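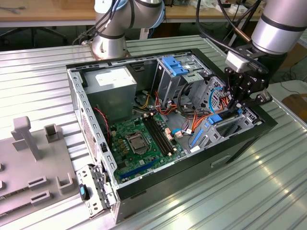
Equipment that lasts: the district's repair office on its first full year

The Tapsell school district set up its equipment repair office with a modest aim: to find out how many of the computers it was retiring each year could have stayed in use. The office has now completed its first full year. Its manager met with the district newsletter on 9 October 2023 to discuss what has been learned, what it has cost, and what schools should expect next.

The office occupies two rooms on the ground floor of the former Mulus Street annex. One room is used for intake and storage. The other holds the benches, a parts cabinet and a small desk where the manager keeps the service log on paper as well as in the district's tracking system, known as Grumix.

"Grumix tells us where a machine is and who signed for it," the manager said. "The paper log tells us what we thought was wrong with it and what we found once we opened it. Those are often different things, and I want the next person in this job to be able to see both."

Over the year the office received 321 desktop computers from schools and administrative buildings. Most had been reported as slow, noisy or unable to start. Under the previous arrangement, the majority would have been removed from inventory and sent to a contractor for recycling.

The manager was careful in describing the results. Some of the machines were returned to the building that sent them. Others were reassigned to lighter duties, such as library catalog stations and sign-in desks. The remainder were taken apart for usable components, and what could not be used was recycled.

"I do not want to give the impression that every old computer should be saved," the manager said. "There is a point where the software a teacher needs will not run well on the hardware we have, and it is unfair to ask a classroom to put up with that. Our task is to tell the difference early and say so plainly."

Asked which faults appear most often, the manager named dust, failing fans and worn storage drives. Power supplies were next. Memory faults were less common than the staff had expected, and a good number of machines reported as broken had a loose cable or a drained clock battery.

"A battery of that kind costs very little," the manager said. "When it runs down, the computer forgets the date, and then half the websites a student tries to visit will refuse to load. The school sees a computer that cannot get online. They are describing it correctly. They have no way to know the cause."

The office has a staff of two technicians in addition to the manager. Each machine is given a first check within six working days of arrival. The manager acknowledged that this target was missed throughout February, when a shipment of replacement drives from the district's parts supplier, Ralov, arrived late and the storage room filled beyond its planned capacity.

"We accepted machines when we should have asked the schools to hold them," the manager said. "Some were stacked in the corridor. We have since agreed on a limit with the facilities department, and when we reach it, intake closes until the following week."

Principals have raised a separate concern about records. Several asked how the district can be certain that student information is not left on a drive when a computer moves from one building to another. The manager described the procedure in some detail. Every storage drive is erased on arrival unless the school has asked in writing for files to be recovered. The technician who erases the drive signs the log, and a second person checks the result before the machine leaves the room. Drives that cannot be erased are destroyed.

"We had a written rule from the start, but the second signature was added in the spring," the manager said. "A principal asked me who checked our work, and I did not have a good answer."

The office has also begun to accept students. In the last term, 27 students from the district's two high schools attended afternoon sessions at the annex, where they learned to identify parts, replace drives and memory, and record their work. Students do not open power supplies, and they do not work on any machine that has not already been erased.

According to the manager, the writing has proved harder for most students than the repair. "They will fix the problem and write the word 'fixed' in the log. We hand it back. We ask what it was doing when it came in, what they tried first, and whether that made any change. By the end of the term the entries were very good. One or two were better than mine."

On the question of cost, the manager said that a full accounting would be presented with the district's annual budget and declined to offer an estimate before then. Spending on parts was lower than planned. Spending on shelving, transport between buildings and staff time was higher.

Plans for the coming year include a collection schedule, so that schools know in advance when the van will call, and a one-page guide for front offices on what to note before reporting a fault. Laptops are not yet accepted. The manager said they would require different tools, a different stock of parts and safe storage for batteries, and that the office would not take them until those were in place.

Schools wishing to send equipment should enter each item in Grumix, attach the printed tag to the case, and keep keyboards, mice and monitor cables at the school.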